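Stanside Community Museum
Gallery: The Belmonte Kitchen Collection

The Belmonte Kitchen Collection came to the museum as a single gift from a household in Dovemville. It consists of 100 pieces of everyday tableware and kitchen equipment. Sorting began on Jan 13, 2025, under the direction of Rhea Umali, Collections Manager, and the display opens to the public in February.

Visitors may view the gallery below in order. Catalog numbers refer to the printed guide, which is available at the front desk.

Catalog and labels
Each piece is entered in the museum register before it is moved. Entries record the material, the decoration and any chips, cracks or repairs.

Plates and bowls
The 26 plates and bowls will be shown in the east case. Sets have been kept together where the family's own list allowed it.

Cups and mugs
Sorting tables are covered with brown paper and marked off in blue tape, so that a piece may be set down in a cell while its entry is checked.

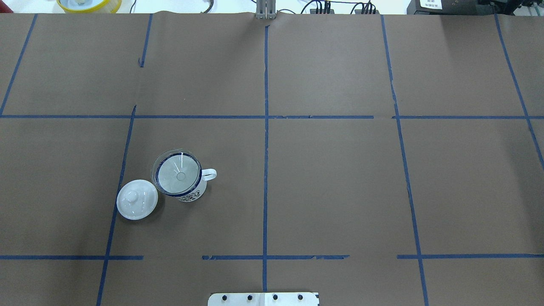

The family's list names 16 cups and mugs. Pieces with printed decoration are grouped by pattern, and plain pieces follow in order of size. Handles are examined separately, as old repairs are most often found at the joint.

Storage
Pieces not chosen for display will be kept in the Numholm Room and may be seen by appointment. Requests should be made in writing to the Collections Office and should give the catalog number of each piece.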